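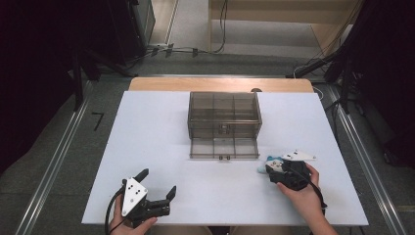
The gray box, drawer out, and the toy in the right-hand gripper.

The Lüthi pair had come to Ornville with a promise of 180 clean grabs in a row. I had read promises before. I put my hands in the grips, left and right, and picked up the plush toy again.

"Better than the Bindano?" asked the woman from Flulemico. She had the score sheet on her knee.

"Different," I said.

The Bindano had quit at 72 – a bad cable, they told us, and maybe it was. These fingers closed softer. They also closed late, and I didn't like late. She wrote something that took longer to write than "different."

"What did you put?"

"Promising."

"Cross it out," I said, and moved the toy toward the drawer. "Ask me again after 11 more."

She left it in and turned the page.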